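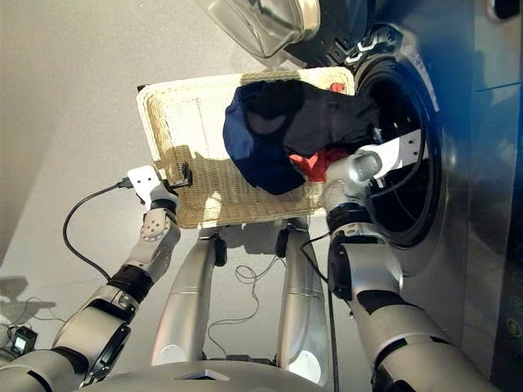

Market segmentation means sorting possible customers into groups, so that each group can be told about a product in a way that suits it. A group is called a segment. The people in one segment have something in common, such as their age, where they live or what they need. Sorting clothes for the wash works in a similar way. A navy garment and a red-orange one can lie in the same wicker basket, but a person could also sort them by colour, by fabric or by owner. Each rule gives different piles.

How is a segment chosen?

Suppose a company called Jaseteck makes a school bag. It wants to sell the bag in Busteddale, a town of 4,000 people. Most of them do not need a school bag. Jaseteck asks questions in a survey and finds that 480 people buy one each year. This is the market for the bag.

The market is then divided. In Busteddale, 400 of the buyers are parents. The others are older pupils who spend their own money. Parents say they want a bag that lasts. Older pupils say they want a bag that holds a laptop.

What happens next?

Jaseteck writes one advert for each segment. The parents' advert describes the strong stitching. The pupils' advert describes the laptop pocket. The bag is the same in both adverts, and both descriptions must be true.

Can a segment be too small?

Yes. If only four people want a green bag, an advert made for them may cost more than the sales bring in. A company normally joins a very small segment to a larger one.

Words to know

Market: all the people who might buy a product.
Segment: one group within a market.
Survey: a set of questions put to many people.

Written by Dzifa Sarpong. Checked by Fuseini Mensah.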